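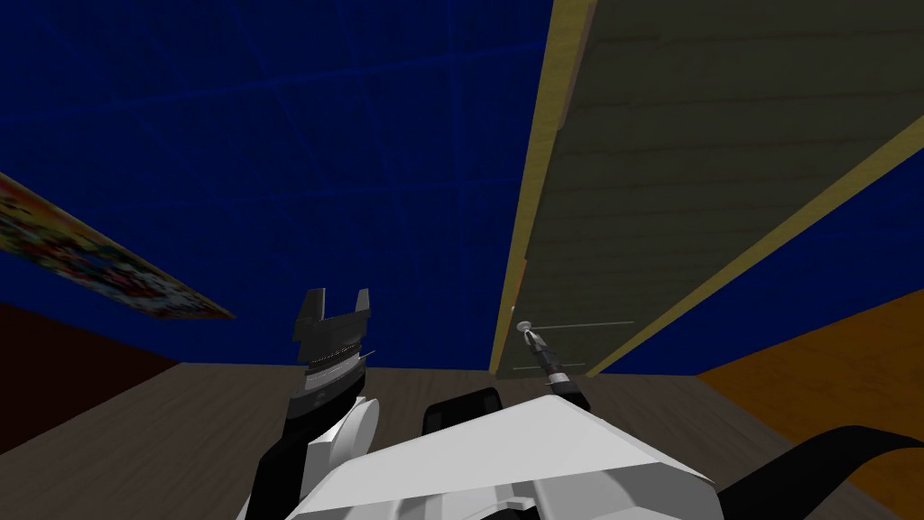
Blue ceiling, poster at left, board at right

From: Asnakech Beyene
To: Mornwood Community Kitchen list
Date: 5 November 2025
Subject: Re: The slicer, again

Dwight, thank you for the long note. I read it twice, the second time with coffee. My answers are under the quoted part, for those who like to skip to the fight.

> From: Dwight Fortin
>
> All,
> I went over to Domelville to look at the used slicer. It's a
> Degefa, the belt-drive one, and they want 200 dollars for it.
> The blade has been sharpened plenty but there's life in it. The
> carriage sticks a little at the far end. The seller says it
> "warms up." I have never met a carriage that warms up.
>
> My feeling is we buy it, clean it, and stop pretending that
> four people with knives is a system. We had 136 sandwiches
> to make for the last lunch and I still can't close my left
> hand all the way.
>
> The other choice is the new Ileo, which is lovely and costs
> what my first car cost. It was not a good car, but still.
>
> Dwight

Okay. Going in order, more or less.

1. The sticking carriage

I had a slicer that did this at my old deli job. It was dried-up oil on the slide rod, a kind of amber varnish that laughs at dish soap. You wipe it off with a rag and food-grade mineral oil, then wipe again, then put on a few fresh drops. Somebody before us has probably been using salad oil. Somebody always has. If the rod is bent, that's a different story and we should walk away, 200 dollars or no 200 dollars. Dwight, can you roll a pencil along it next time? If light shows under the pencil, leave your wallet in the truck.

2. Blade life

"Sharpened plenty" worries me more than the carriage does. Once the blade gets small enough, the gap to the gauge plate opens up and you can't get a thin slice, only a sort of ham shingle. Please measure the gap with the dial at zero. Also ask whether the ring guard is still with the machine. If the answer is "what ring guard," I vote no and I will be loud about it.
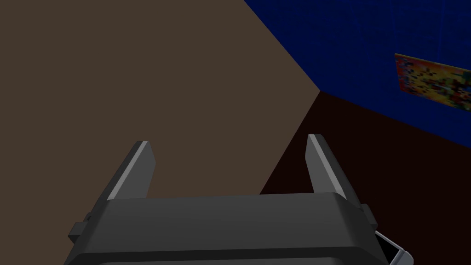
3. Cleaning

Whatever we buy gets taken apart after each session, by a grown-up, unplugged, with the dial at zero and the cut-resistant glove on. The glove is in the drawer with the tape and the mystery keys. It has been washed once in my time here and came out roughly 4 sizes smaller, so we need a new one too. Put that on the list at whatever gloves cost.

4. The Ileo

I agree it's lovely. It is also too deep for our counter by the width of my hand, and the only place it would fit is where the coffee urn lives. I am not going to be the one who moves the urn.

So I'm for the Degefa if the rod is straight and the guard exists. If you feel strongly the other way, reply to the list and please trim the quoted text. The last thread was mostly everyone's signatures.

Asnakech

P.S. Dwight, ice the hand.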